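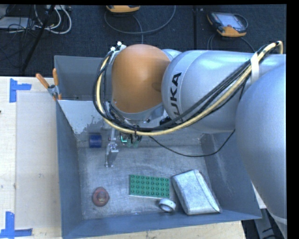
Last edited by gripnotes in December, 9:42 pm

Bin picking without object models - the Vavness method, second round of results
Posted by gripnotes | 3 shares

Okay, I promised an update once we had the new numbers, and I'm really happy with them! Quick recap if you missed the first thread: we're using Sigita Grigaitė's Vavness approach, where the network never learns what an object is. It scores every spot in the depth map for how well two fingers would close there, and the arm (the KUKA) goes to the best one.

The new part is the training set. Last round we had 2000 real grasp attempts. This round we kept only 997 of them, picked because the network was most unsure about them, and retrained from scratch. Success on objects it had never met went from 71 to 83 percent, on half the data! We ran 285 test picks with mixed bins like this one: the green brick plate, the white roll, the silvery pouch, the blue cylinder and so on. Very different shapes on purpose.

The crumpled pouch is my favorite. It has no clean edges for the model to lock on to, and the new network goes for the folded seam a lot more often than the old one did.

Holtcombe_Jo wrote:
Love this. Did you keep the same test objects for both rounds? If the pouch was in the first test too, somebody may have tuned for it without meaning to.

gripnotes wrote:
Same test objects, yes, but none of them are in the training grasps. I see your point about tuning though. I did look at the round one failures before choosing the threshold for "unsure."

Holtcombe_Jo wrote:
Then I'd call it a validation set and get a fresh bunch for the real test. I'm not trying to rain on it, 12 points is a big jump. I'd just like to see it hold up.

ruser_fan wrote:
I'm going to disagree with the headline a bit. You dropped the easy grasps and the score went up, fine. But did you try 997 picked at random? Without that you can't say the picking did it. It could be that the 2000 set had bad labels in it and any smaller, cleaner set would help. We saw exactly that with Ruser - half our "failed" grasps were the part sliding out on the lift, and the label lumped them in with clean misses.

gripnotes wrote:
Good one, and no, we haven't run the random version yet. It's three nights of training on our machine. Queued now!

tallbench wrote:
Five things spread out on a bare metal floor is a pretty friendly bin. What happens when it's full? Our Mota cell does great until parts overlap, and then the fingers come down on top of two things at once.

gripnotes wrote:
Fair. We did 3 fill levels, and this is the sparse one. The fullest one is clearly worse, 74 percent, but it was 58 before, so the gain is actually bigger there. The walls are the real headache. Anything lying close against one gets a low score, and the arm will pick everything else first and then sit there deciding.

tallbench wrote:
Ha, ours does the same. We added a nudge move - push the part toward the middle, look again. Cheap and it helped more than any retraining.

Holtcombe_Jo wrote:
Seconding the nudge. Just count it as a separate action, or your pick rate will look better than it is.

ruser_fan wrote:
And log the time. A nudge plus a second look costs us nearly as much as a failed pick.

gripnotes wrote:
Will do both. Sigita wants the random baseline before anything else, so that comes first, then a new set of test objects, then nudging. I'll post the per-object table with the baseline run.

14 comments

Recent threads
Suction or fingers for soft packs?
Labeling failed grasps: how many categories do you use?
Mota cell, overlapping parts, round two
Depth noise on shiny bin floors
Cable routing on the wrist - show yours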